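Speaker notes: Open water for pool swimmers
Nukthorpe Masters evening, 18 June 2026

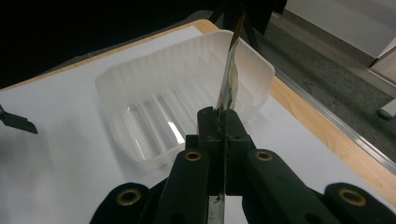 Start slow, let people find a chair, and thank the Doolan crowd for making the drive over.

Ask for hands: who's swimming the Brilitz lake race in August? Who's doing it for the first time? (Wait for them – the first-timers are always shy about it.)

Main thing tonight is sighting. In the pool you've had that nice black line under you for years, and out in the lake it's gone. Most of us drift toward our breathing side without feeling it at all. Lift the eyes just above the water, like an alligator, then turn and breathe as usual. Try it every 6 strokes to begin with. Keep the head low or the hips will sink.

Tell the Trollville story, where I swam 5 minutes toward the wrong buoy and was so pleased with my pace! Pause for laughing, I hope.

Then pacing. Everybody goes out too hard. Two easy breaths before the start, settle in, and let the fast ones go.

Homework: 2 pool sessions a week with sighting in the warm-up, 5 lengths each time.

Questions, then cookies. Sign-up sheet for the lake practice is by the door.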